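The hands learn first

At Parnix, the way in is through the loading door, and in February you keep your coat on until the kettle has been on twice. The open day had been advertised in the library and at the Marchal bus station. By half past ten there was a queue for the tea and a longer one for the table with the tin on it.

The firm has 23 staff and no robots for sale yet. It collects demonstrations. A person takes a gripper in each hand and does an ordinary job with them, the grippers record how the job was done, and the recordings are used to train a pair of robot arms at the company's other site in Prastden. The day's job was a tin of small packets. Some go in, some come out, and then the whole thing is done again with the packets lying another way. 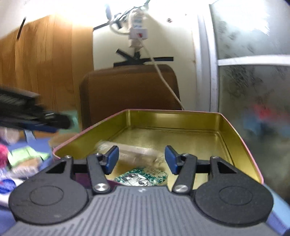 Mathis Royer thought the visitors would be bored within a minute, and said so while they were still taking off their gloves. Folding a shirt gets a crowd, he said, but a packet is the harder job. It slides, it crumples, it sticks to the one next to it, and a robot that has only ever seen stiff boxes will squeeze it far too hard or miss it.

I was given a turn after the tea. The grippers are heavier than they look and you feel it in the wrists before the shoulders. Your own fingers work a trigger, and you have to stop yourself from putting the thing down and using them properly. My first packet went in at the third try. A boy of nine or ten who went after me was quicker, and his mother asked whether he could have another go.

A full session is 100 runs, with a break when the person holding the grippers asks for one. Fumbled runs are marked and kept. The software, called Ukari, sorts them from the clean ones, and both kinds are used in training.

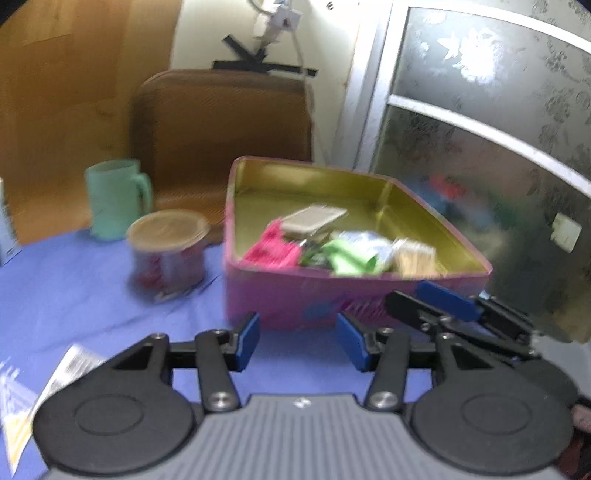

Two hands make the work slower to teach. With one gripper, the robot has only to learn where to reach. With a pair, it also has to learn when one should wait, and people are bad at explaining that because they do it without thinking. The staff have given up writing instructions for it. New starters watch someone for a morning and then try it themselves.

There was a short film from Prastden after lunch, showing the arms at the same sort of task. They were slow, and they dropped a packet on the floor, which got the biggest cheer of the day. The next open day will be in Prastden, with the arms running, and places are limited to 6 at a time.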